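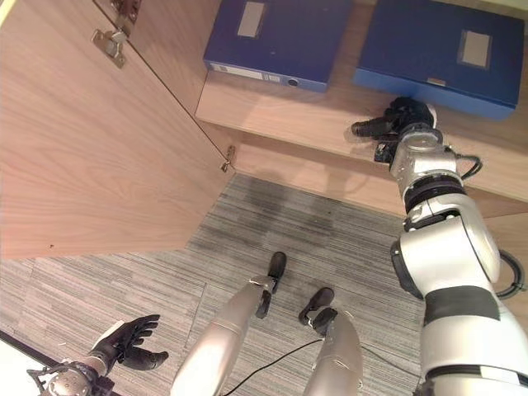 Box files laid flat, labels outwards, in the low cupboards and nowhere else - I'm a complete convert, and I wanted to tell the list before I lose the glow. I read Wendell's message with my coat still on, and by lunchtime I had half the Clandden paperwork out on the floor. What I love most is how little there is to it. You open the door and the two dark blue boxes are side by side on the shelf, with a long white label strip down the spine of the left one and a finger hole next to it, so it comes out with one hand while you hold the phone in the other. We had always stood ours upright. They leaned, the papers slumped to the bottom, and every certificate we own has a curl in it like a slice of old toast.

The boxes are the plain Sisodia ones, bought in a lot of 100 years ago and still going. I did try a few with the spring clip taken out, which gives you a bit more depth, but for flat storage leave the clip in! Without it the sheets slide towards the hinge side when you pull the box forward, and you're back to tapping them square on the desk every time.

A word on doors, as two of you wrote to me privately about them. Concealed hinges are lovely to look at but they do creep. If a door has dropped a little, it will catch, and people stop shutting it, and then they stop putting things back. A quarter turn on the adjusting screw with an ordinary screwdriver is usually plenty. Go gently, shut the door, look, and go again. I did a whole run of them with a cup of tea balanced on top, and enjoyed myself far more than I should have.

This site uses cookies to remember your list settings. Accept all | Manage choices
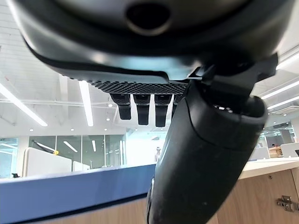

4 min read

Now for the labels, where I know opinions run strong. I've gone through three systems:

First, handwriting, which was charming and unreadable. I could read mine. Guðlaug Mikkelsen could read hers. We couldn't read each other's.

Second, colours. Green for suppliers, yellow for leases, pink for anything with a deadline. It worked until the pink ran out, and we used orange for a month, and now orange means either "urgent" or "we had no pink".

Third, and the keeper: the little Odico printer, biggest type it will do, subject first and year second. "LEASES" then the year. "INSURANCE" then the year. I put the same label on the spine and on the lid, and I'd urge you to do both. With a flat box you read the spine when it's on the shelf and the lid when it's out on the desk, and it is surprising how often it's out on the desk with three others and a sandwich.

Do turn the office lights on properly before you stick anything down. I did one shelf in the late afternoon by the window and got a beautiful row of labels, every one of them sloping.

What went in the cupboards in the end: current leases, the Zarkelora correspondence, warranty papers, keys list, and the manuals for things we still own. What didn't: anything already scanned and signed off, the brochures, and a box marked MISC that held another, smaller box marked MISC. I shredded 4,000 sheets over a few evenings and the bin men must think we're up to something.

I've also stopped keeping things on top. A long low cupboard at the end of a run of desks is such a temptation, isn't it? It's the right height for a parcel, a cardigan, somebody's lunch. Ours has a nice wood-grain top and I had forgotten what it looked like. Keep it clear and it becomes a place to open a box and look through it standing up, with no need to carry it anywhere.

I'm pasting the earlier message again, as a few people joined in May and won't have seen it. 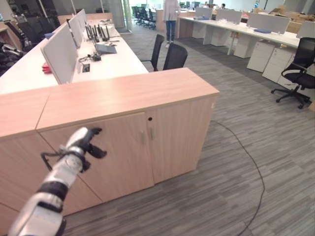
Wendell Ridgeway wrote:

> Has anyone gone over to storing box files flat? We have low
> cupboards with two-door fronts and the shelves are too shallow
> to stand anything up without it hitting the one above. I put
> a few in on their sides as a stopgap and found I preferred it.
>
> Two questions. How high do you stack? I went to three and the
> bottom one became a nuisance. And do you lock? Ours have a
> keyhole on one door only and the keys have wandered off.
>
> Wendell

To take those in order. I don't stack at all if I can help it. Two high at the very most, with the one you never touch underneath. Once it's three you are lifting two boxes to reach one, and you'll put them back in whatever order your arms fancy.

As for locking, yes, for anything with a person's name and address in it. One keyhole is fine on a pair of doors as long as the other door has a catch holding it from the inside, so check that before you trust it. If the keys have gone, look for a number stamped on the face of the lock. A decent locksmith can often cut from that, and it's a good deal cheaper than a new lock. Get a spare done at the same time and give it to whoever is in earliest.

Next job for me is the stationery end, where I suspect there are envelopes older than I am. If anyone has a good way of storing window envelopes so they don't stick together, please write in. I have plenty of shelf to try it on now!

Shared 23 times | 2 comments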